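Ticket: Greifer schließt nicht vollständig
Projekt: Kenddale (Eigenbau, Gemeinschaftswerkstatt)
Status: in Arbeit
Angelegt: 14. März 2021

Fehlerbild: Beim Schließbefehl fährt der Greifer an, bleibt aber kurz vor dem Endpunkt stehen. Der Servo brummt, nach 30 Sekunden meldet die Steuerung Überlast. Öffnen geht ohne Probleme.

Bisher geprüft:
Netzteil gemessen, Spannung bleibt auch unter Last stabil.
Kabel zum Servo getauscht, keine Änderung.
Firmware neu aufgespielt, Endwert auf 2000 gesetzt. Vorher stand er noch auf dem Wert vom November.
Stromgrenze von 300 auf 450 mA angehoben - Abschaltung kommt später, Fehler bleibt.

Vermutung: Nullpunkt sitzt falsch, das Servohorn ist beim letzten Umbau wohl um einen Zahn versetzt montiert worden.

Nächster Schritt: Horn abziehen, Servo auf Mittelstellung fahren, neu aufsetzen. Danach Testlauf mit 45 Zyklen. Aktueller Stand, Greifer offen:
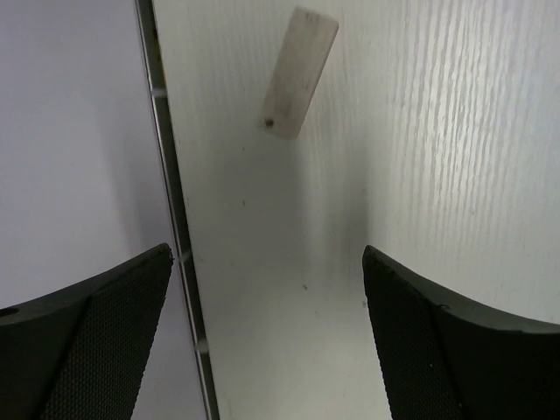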